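# The Long Way Back to the Water

There is a particular kind of quiet on a boatyard slip at seven in the morning, before the compressors start and the radio goes on, and I had forgotten how much I love it. I'd driven down to Bredel on a Friday in May with a thermos, a notebook and the wrong shoes, to spend the day with Sevim Akgül and the old ketch she has been coaxing back to life for three winters now.

The boat is called Akbulut. She is 29 feet on deck, a little more if you are generous about the bowsprit, and she was drawn for a family who wanted to potter along the coast and be home for tea. Sevim bought her from a paddock, where she had been standing under a tarp with a blackberry bush coming up through the cockpit drain. "I went to look at a trailer," she told me, pouring my coffee into her own mug by mistake and then drinking it. "The trailer was rubbish."

She had never owned anything bigger than a dinghy. Her father had fished, and there were cousins with runabouts, but the family view of sailing was that it was a slow way to get sunburnt. So she did what most of us do, which is to read everything, believe half of it and ring up strangers. The first winter went on the planking. The second went on the deck beams, after a screwdriver she was only resting on one of them disappeared up to the handle. This last one has gone on the rig, the wiring and all those small fiddly jobs that look like an afternoon on paper and eat a fortnight.

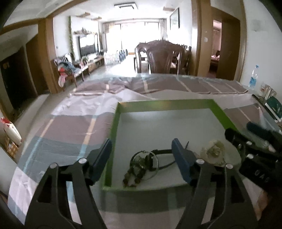

The engine has been a saga of its own. The original diesel was seized solid, and for a while the plan was to leave it out altogether and rely on a long oar and a kind tide (I admired this plan enormously, though I noticed I wasn't being asked to row). Then Skundix, the little workshop at the far end of the yard, offered her a rebuilt twin-cylinder in exchange for a season of varnishing, and she has the sticky elbows to show for it. It went in through the companionway with a chain hoist and a great deal of shouting. There were 3 millimetres to spare on one side and rather less on the other, where a curl of fresh timber still shows you exactly how it was settled.

We spent most of the morning on sails. The mizzen is new, cut in a heavy cream cloth, and the main is the old one, patched and washed and patched again. Sevim spread it across the grass behind the shed and walked me around it in her socks, showing me where each repair was and what colour thread she'd regretted. A new one would have swallowed the budget for the ground tackle, and she would sooner have a good anchor and 700 dollars in the tin for whatever goes wrong next. I have owned boats long enough to think the tin will be empty by winter, and I told her so, and she laughed and said it had been empty twice already.

After lunch – cheese rolls from the bakery on the harbour road, eaten on an upturned tender – we climbed the ladder and sat in the cockpit, high and dry, looking out over the sheds to the channel. She showed me the bunk she'd lengthened for her brother and the bookshelf with its fiddle rail, and the chart table, where the pencil marks of the first owners have been left alone under the new varnish. The depth sounder came second-hand through the Itbridge sailing club noticeboard and is the only thing aboard with a screen.

The launch is pencilled in for the next big spring tide, provided the yard can spare the cradle. Her first trip will be across the bay and up the creek to the pub jetty, with her father aboard, who has asked whether there will be shade.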